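Grallumum Winch and Rope Load Log

Data card, revision 4, 2021-07-25
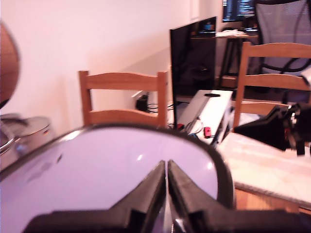 Gripper fingers nearly closed, with the pale housing behind them.

Summary

Grallumum is a set of load readings taken from hand winches, pulley blocks and synthetic ropes used in vehicle recovery. It holds 44 pull sessions. Each session is one CSV file plus a short text note on the rigging.

Who made it

Bastien Delorme ran the pulls and wrote the notes. Nadège Gautier cleaned the files and maintains the unit table. Questions about column names should go to her.

Contents

sessions/ has one file per pull
notes/ has rigging, anchor type and ground
units.txt has conversions and sensor ranges
brodiser/ has the scripts that build the summary table

Columns

time_s, load_kn, line_angle_deg, rope_id, block_count. An empty load_kn means the reading was dropped. It does not mean zero.

Equipment

Ropes came from Pranance in four diameters. Blocks and shackles are from Masson. Rope P-8 was replaced in June after its cover wore through, and the new one is logged as P-8b.

Known problems

Line angle was read by hand and can be off by more than eight degrees on slopes. Sessions on wet clay have short gaps where the sensor cable came loose. Two notes files use pounds and still need converting.

Use

Fine for teaching, plotting and checking rigging math. Do not use it to set working load limits. Follow the rating on your own gear.

License

Free to copy and change with credit to the authors. The Brodiser scripts are under the same terms.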